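Acta de la reunión ordinaria del grupo de seguimiento de atención domiciliaria y cuidados de larga duración
22 de junio de 2025

Asisten: representación de las familias usuarias, de las auxiliares de ayuda a domicilio, de la dirección del servicio y de la mancomunidad. Excusa su asistencia la enfermería comunitaria. Actúa como secretaría la representación de las familias, que redacta la presente acta.

1. Aprobación del acta anterior

Se aprueba con una corrección. Donde decía que el servicio «ha mejorado los tiempos de respuesta» debe decir que la dirección afirma haberlos mejorado. La secretaría recuerda que los datos se pidieron por escrito y que siguen sin llegar.

2. Copago de la ayuda a domicilio

La mancomunidad presenta la nueva tabla de copago, que califica de «más progresiva». Las familias preguntan para quién. Según la tabla repartida, el tramo intermedio pasa a pagar más por las mismas horas, y el tramo bajo queda igual. La mancomunidad responde que el efecto se compensará con la bonificación por dependencia reconocida. Se le hace notar que buena parte de los hogares del tramo intermedio está todavía esperando la valoración, de modo que la bonificación no les alcanza. No hay respuesta a esto. La mancomunidad se compromete a estudiarlo, expresión que consta ya en las dos actas anteriores sobre el mismo asunto.

3. Propuesta de Verbruggen para la gestión de turnos

La dirección expone la oferta de la empresa Verbruggen para asignar turnos mediante la plataforma Cera. El documento comercial promete 400 horas liberadas al año. Se pregunta de dónde sale la cifra, si incluye los desplazamientos y a qué se dedicarían esas horas. La dirección reconoce que la estimación es del proveedor y que se basa en un municipio llano y de distancias cortas. Las auxiliares señalan que entre Pralton y Jadholm hay un trayecto que en invierno se alarga sin que ningún programa lo remedie.

Las auxiliares piden también que conste que ya hubo una aplicación, que duró una temporada y que obligaba a fichar en portales sin cobertura. Nadie en la mesa sabe decir cuánto costó.
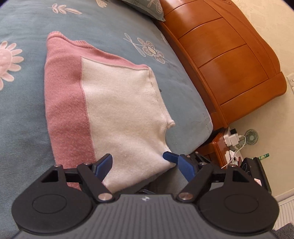

Continuando con este punto, las familias preguntan qué datos personales recogería la plataforma y quién podría consultarlos. La dirección lee un párrafo del folleto en el que se habla de «máxima confidencialidad». La secretaría observa que un folleto no es un contrato y solicita el borrador completo, anexos incluidos. Se acuerda no adherirse a nada hasta haberlo leído. La dirección advierte de que la oferta caduca. Las familias contestan que las ofertas de este tipo suelen renovarse solas.

4. Duración de las visitas

El pliego vigente fija visitas de 60 minutos para aseo, vestido y desayuno. Las auxiliares informan de que en la práctica se encadenan servicios sin margen entre uno y otro, y que el desplazamiento se descuenta del tiempo de atención. La dirección dice no tener constancia. Se le recuerda que hay 4 escritos registrados. La dirección matiza que no tiene constancia «agregada».

Se acuerda que cada auxiliar que lo desee anote durante dos semanas la hora real de entrada y de salida, en papel y con copia para la secretaría. La mancomunidad se abstiene.

5. Plan de envejecimiento con horizonte 2050

Se reparte el resumen del plan. La mancomunidad destaca su carácter integral y su enfoque centrado en la persona. Las familias no discuten los objetivos, pero preguntan por la partida del ejercicio próximo, que no figura. La mancomunidad aclara que es un documento estratégico y que las partidas se concretarán en octubre. Una parte de la mesa considera poco serio comprometer plazas de centro de día para dentro de veinticinco años cuando el de Jadholm cierra por las tardes por falta de personal. Se pide que esta opinión conste tal cual.

6. Cuidados paliativos en el domicilio

Punto aplazado por ausencia de enfermería. Es el segundo aplazamiento. Las familias ruegan que en la próxima convocatoria vaya al principio del orden del día.

7. Ruegos y preguntas

Se pregunta por las grúas de transferencia en préstamo. La dirección responde que hay lista de espera y que la está depurando. Se ruega que explique por escrito qué significa depurar.

Se pregunta si el teléfono de incidencias atiende los festivos. La dirección dice que sí. Las auxiliares dicen que salta el contestador. Se comprobará.

Acuerdos pendientes:
Datos de tiempos de respuesta: dirección.
Simulación del copago por tramos, con y sin valoración: mancomunidad.
Borrador de contrato con Verbruggen: dirección.
Hojas de entrada y salida: auxiliares.

La próxima reunión se convocará por correo, con la documentación adjunta y no repartida en la sala.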